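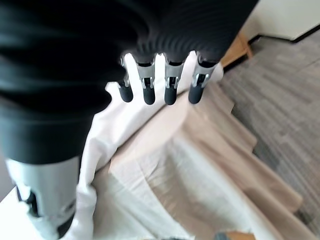
Household Textiles, Handout 4: Sheets, Thread Count and the Wash

By Lorraine Cartwright, 24th August

Print this page | E-mail this page

Hello again, everyone, and welcome back to those of you who missed the session on wool. (Your handouts are in the folder by the door, and please do read the part on felting before you put anybody's good sweater in the machine.) Tonight is plain old bed sheets, which is my favorite evening of the whole course. I have been known to run over, so I've put more on paper than usual and we can skip around.

1. Fiber first

When people shop for sheets they tend to go straight to the number on the package, and I'd like you to start with the fiber instead. Most of what you'll meet is cotton, a cotton and polyester blend, or linen, with rayon and lyocell turning up more and more.

Cotton comes in short and long staple. Staple is just the length of the individual fiber, and longer fibers spin into a smoother yarn with fewer loose ends poking out. Those loose ends are what work themselves into pills, so a long-staple sheet usually stays nicer longer. You can sometimes feel the difference if you rub the cloth between your finger and thumb - go slowly, and do it with your eyes shut if you don't mind looking a little silly.

Linen comes from the stem of the flax plant. It is strong, it takes up moisture well, and it creases if you so much as look at it. A confusing thing is that we say "bed linens" or "table linens" for anything in that closet, whatever it's made of. On a label, though, "linen" ought to mean flax. Beverley Katene asked last time whether her grandmother's "linen" tablecloth could be cotton, and the answer is that it certainly could. Bring it in, Beverley, and we'll look at the yarns under the glass. Flax yarns tend to show little thick places called slubs, although a finely spun one can fool you.

Blends dry fast and wrinkle less. They can also hold on to body oils and pill along the middle of the bed. I own several sets and I'm fond of them, so please don't think I'm turning up my nose.

2. Weave

We did the three basic weaves in October of last year's course, and some of you were there, but let's go over them anyway.

Plain weave is one over, one under, all the way across. Percale is a closely woven plain weave. It has a matte surface and a crisp feel, and people who sleep hot often like it.

Sateen floats the yarn over several others before it tucks under again. You get a smooth face with a bit of shine and a heavier drape. The floats also snag more easily, so think about your dog's toenails.

Twill gives you the diagonal line you know from blue jeans. It is less common in sheets, but you'll find it, and flannel can be either twill or plain weave with the surface brushed up.
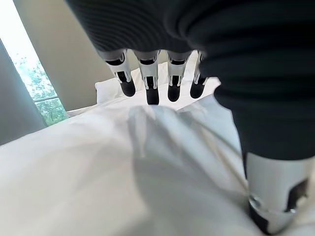

Fig. 1. White linens on a bed, the sheet rumpled.

Wrinkles are worth a minute here, as they come up every year. When cotton or flax is bent and pressed, the bonds inside the fiber shift and settle in the new position, and the crease stays put until moisture and heat loosen things up again. This is why a damp sheet irons so much more easily than a dry one. "Easy care" finishes work by linking those molecules together so they don't slide as far. The finish can cost you some strength and some absorbency, and whether that's a fair trade depends on how you feel about your ironing board.

3. Thread count

Thread count is the number of lengthwise yarns plus the number of crosswise yarns in one square inch of cloth. That's the whole definition. If you have 130 one way and 125 the other, your thread count is 255, and that would make a perfectly respectable percale.

So where do those giant numbers come from? Mostly from plied yarns. A yarn can be made of two or more finer strands twisted together, and some packages count every strand. I once had a student, Lachlan Partington, bring in a package that claimed 1,610, and the class had a lovely time with the pick glass trying to find them all. We gave up, had coffee, and tried again with Murray Nepia's stronger lenses. The cloth was dense and rather heavy, and Lachlan said it was like sleeping under a wet towel.

My own advice is to treat the number as one clue among several. Feel the cloth, hold it up to the light, look at the hems, and read the fiber line.

4. Washing

Wash new sheets before you sleep on them. Shake each one out as it goes in so the load doesn't wind itself into a rope. Don't pack the drum.

Warm water is fine for most everyday cotton. Check the label for linen, and go easy on the spin if you want fewer hard creases. Use less detergent than you think. Leftover soap makes cloth stiff and can leave whites looking gray, and then folks add more soap to fix it and round we go.

Chlorine bleach will weaken cotton over time, and it can turn some finishes yellow. Oxygen bleach is gentler. Skip fabric softener on anything you'd like to be absorbent, pillowcases included.

Take sheets out of the dryer while they still have a touch of damp in them, snap them by the corners with a friend if you have one handy, and fold right away. Linen does beautifully on the line.

5. For next time

Please look through your own closet and choose two sheets or pillowcases, one you love and one you don't. Write down the fiber, the weave if you can tell, and how each one feels after a night's sleep. Half a page is plenty. Maya Aoun has kindly offered to bring her grandfather's pick glass, so we'll have two to pass around and the line should move faster.

If you'd like to try counting at home, mark off a square inch with pins, use a sewing needle to nudge the yarns along one at a time, and count each direction separately. Good light helps enormously, and a dark cloth underneath helps with white fabric. Start with something coarse - a dish towel, or a bit of old muslin - and work your way up. If your total comes out under 100 on the muslin, don't fret, some of it really is that open.

Towels and terry cloth are next, so save your towel questions. I have pages on loops.

We use cookies to remember your settings on this site. Accept | Manage choices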